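Washing Up in Shared Student Kitchens: Water Use and Drying Methods

Project report, Home and Environment module
Dolska Hall group

1. Background

Our group chose to look at washing up because all of us live in halls and all of us have had arguments over it. Dolska Hall has shared kitchens with one sink each and no dishwashers. The hall pays for water as part of the rent, so residents never see a bill and have little idea how much they use.

We wanted to answer two questions. The first was how much water is used for an ordinary evening wash, and whether a bowl makes a difference compared with a running tap. The second was how long dishes take to dry in a rack and whether people put them away afterwards. The second question was added after the first week, when we noticed that most of the complaints on the kitchen noticeboards were to do with racks left full and very few mentioned washing.

2. Method

We worked in 8 kitchens. Residents were told the project was on and could ask to be left out. A plastic jug marked in litres was used to measure flow at each tap at the setting people normally used, and we then timed how long the tap ran during a wash. For bowl washing we filled the bowl to a marked line and added any rinsing water.

We recorded 80 washes in total. A wash was counted if it included at least one plate, one pan and some cutlery. Mugs rinsed on their own were left out, which in hindsight was a mistake, as a lot of water goes that way.

For the drying part we used a standard set of two dinner plates, two bowls, two glasses and a saucepan. The set was washed in hot water, rinsed and placed in the rack. We checked it every ten minutes by wiping a dry paper towel over each item. If the towel came away dry, the item was counted as dry. The same set was used in all the drying tests.

3. Racks

The kitchens do not all have the same kind of rack. Some are wire and some are plastic, and they have been bought at different times. The spacing of the dividers matters more than the material. Where the dividers are close together, deep bowls will not stand up and end up lying on top of the plates, which traps water underneath. Where they are wide apart, side plates lean over and touch.

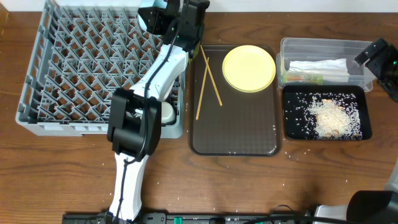

Figure 1. Grey plastic dish rack with angled dividers, on a wooden tabletop.

A rack with solid sides holds more without things falling out, but air moves through it less easily. We also found that the surface under a rack is often forgotten. In three of the kitchens the worktop had swollen at the joint beside the sink, and the hall office told us this was a common repair.

4. Results: water

Washing under a running tap used more water than using a bowl in every kitchen. The difference was smaller where the tap was slow. The largest single wash we recorded was done under a running tap with the resident on the phone for most of it.

Over the whole project the measured washes came to 878 litres. We had expected cooking for several people to use far more than cooking for one, but it did not. Residents who cooked alone often washed each thing as they finished with it, with the tap on each time. The groups that cooked together on a Friday filled the bowl once and changed the water once.

5. Results: drying

Plates standing upright dried first. Glasses placed upside down on a flat part of the rack were always last, and some were still wet inside when we stopped checking. Opening the window helped on dry days and made no clear difference on wet ones.

The saucepan depended on how it was placed. Tilted against the side it dried well, but flat and upside down it kept a ring of water at the rim.

As for putting away, 9 residents said they did it the same day. The rest said they took things from the rack when they next needed them. One kitchen had a rota for it, which had stopped in January.

6. Problems

Timing taps by hand is not very accurate. People also behaved differently when they knew we were there, and two residents started using the bowl for the first time during our visits. We could not measure water temperature in every kitchen as we had only one thermometer, and it broke in the second week.

7. Suggestions

Each kitchen should have a washing up bowl that fits the sink. Two of them had bowls too wide to sit flat. Glasses should go on a folded cloth or a separate stand. When racks are replaced, the hall could check the divider spacing against the bowls residents use most. A short notice by the sink giving the litres used by each method would cost nothing, and we have left a draft with the hall office.

If we did the project again we would include mugs.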